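Borno gripper trials

The Borno gripper trials were a set of simulated tests comparing end effectors and wrist controllers for a two-armed robot. They were run by Duan, a robotics software firm, and led by engineer Sigrun Amundsen. Results were published on July 16, 2022.

Background

Duan had been using a two-finger gripper from Bemetti on both arms. Gikora offered a second model with longer fingers and a lower closing force. Amundsen's group built both in simulation before buying hardware.

Method

Each gripper was put through 152 grasp attempts on 7 household objects, including a mug, a spoon and a folded cloth. A trial was stopped after 30 seconds without a stable hold. Two controllers were used -- a position controller and an impedance controller written by Amirul Sopacua. Objects and starting poses were the same in every set.

Camera placement

Views from the robot's own side of the table were recorded along with the joint data. In some poses the body cover hid part of a forearm, and Sopacua left those views out when scoring finger alignment.
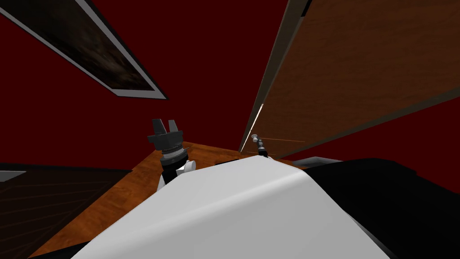
Simulated view past the robot's white body cover, with one gripper pointing upward near a wooden table.

Results

The Gikora model did better on the cloth and the spoon. The Bemetti model held the mug more firmly but tipped it in 6 attempts. Changing the controller had a larger effect than changing the gripper. The simulation did not model finger wear.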